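Plaid

Plaid is a patterned cloth in which bands of color run in two directions and cross at right angles. The pattern may be woven into the fabric, knitted, or printed on it after manufacture. In North American usage the word covers nearly any design of crossing stripes; in Scottish usage a plaid is a garment, a long piece of cloth worn over the shoulder, and the pattern itself is called tartan. The two senses are often mixed in trade catalogs.

Etymology

The word is generally linked to Scottish Gaelic plaide, meaning a blanket. The shift from the name of the article to the name of the pattern took place mainly in the United States, where imported blankets and shawls with crossed stripes were sold under the name of the garment. "Plaid" was later applied to shirting, upholstery, wrapping paper and floor coverings.

Structure

A woven plaid is built from two sets of yarns. The warp runs the length of the cloth and is fixed on the loom before weaving begins. The weft is passed across it. Both sets are arranged in colored bands according to a written sequence, known as the thread count or sett. Where a warp band crosses a weft band of the same color, the result is a solid block. Where the colors differ, the eye blends them into an intermediate shade, although no yarn of that shade is present.

The number of apparent shades rises quickly with the number of yarn colors. Two colors give three shades (two pure and one mixed), three give six, and six give 21. For this reason mills that want a clear pattern at a distance usually limit the palette, or give one color most of the width and reduce the others to narrow lines.

Most wool plaids are made in a balanced 2/2 twill, in which each weft yarn passes over two warp yarns and under two, with the sequence moved over by one yarn on each row. This produces fine diagonal lines in the mixed areas. Cotton plaids are more often plain weave, and the mixed areas then appear as a fine speckle.

Symmetrical and asymmetrical setts

In a symmetrical sett the sequence is read forward to a turning point, called the pivot, and then backward to the start. A count written for a half sett therefore describes slightly more than half of the repeat. In an asymmetrical sett the sequence is read in one direction only and begins again at the first color. Symmetrical setts are easier to match at seams, and the cloth can be turned end for end during cutting.

The size of the repeat depends on both the count and the yarn density. A sett of 218 yarns woven at 12 yarns per centimeter repeats every 18 centimeters or so before finishing. The same sett in a heavier yarn gives a larger figure and is usual for blankets.

Related patterns

Gingham uses bands of equal width, normally one color and white. Buffalo check uses two colors in large equal blocks. Tattersall consists of thin lines on a light ground. Windowpane is similar but with wider spacing and usually a single line color. Madras is a light cotton plaid, often asymmetrical, traditionally colored with dyes that ran when washed. Glen check combines small and large checks made from groups of two and four yarns. Authors differ on whether gingham and tattersall should be counted as plaids at all -- Iordache treats them as checks and reserves "plaid" for setts with at least three band widths.

Printed plaid

Printed plaids imitate the woven form by applying color to a plain ground. Since the crossing areas are drawn and not formed by yarns, the designer may make them any color. Printed cloth can usually be identified by a paler reverse side and by lines that drift away from the grain. Brushed polyester fleece, which has no visible warp and weft on its surface, is commonly decorated in this way.

Use in household textiles

Blankets are among the oldest uses of the pattern. Early examples followed the colors of local dyes. Synthetic dyes widened the range in the nineteenth century, and saturated grounds such as pink, turquoise and lime became common once acrylic yarn was available at low cost. A bright ground is frequently combined with stripes in several unrelated colors.
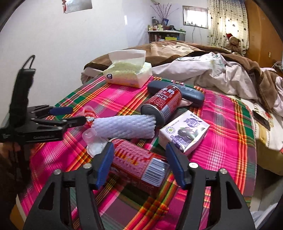

Plaid blanket with a hot pink ground and stripes of green, orange, yellow, red and white.

The Escobedo mill sold a numbered series of acrylic bed blankets in which the sett was kept constant and only the ground color changed. Its pattern book lists 877 colorings, many of which were never put into production. The Nirkomel system, used by several smaller weavers, took the opposite approach, with a fixed set of yarn colors and variable band widths.

Cutting and matching

Sewn goods in plaid require extra cloth so that the bands meet at the seams. The allowance is normally one full repeat per cut length. Oh distinguishes three grades of matching: horizontal only, horizontal and vertical, and full matching including pockets and facings. Bias-cut panels, in which the pattern lies diagonally, avoid the need for exact matching and are often used for yokes and cuffs.

Shrinkage affects matching after sale. If warp and weft shrink at different rates, a square block becomes a rectangle, though seams along the same grain stay aligned. Cloth of 100 percent cotton is generally preshrunk before cutting for this reason. Acrylic shrinks little in cool water but can be permanently stretched by ironing.

Notation

Thread counts are written as color abbreviations followed by numbers, for example R12 G4 W2. A slash or bold figure marks the pivot in a symmetrical sett. The older Atgate notation gave band widths as fractions of an inch and is less precise, as it does not fix the number of yarns.

See also

Check (pattern)
Gingham
Tartan
Twill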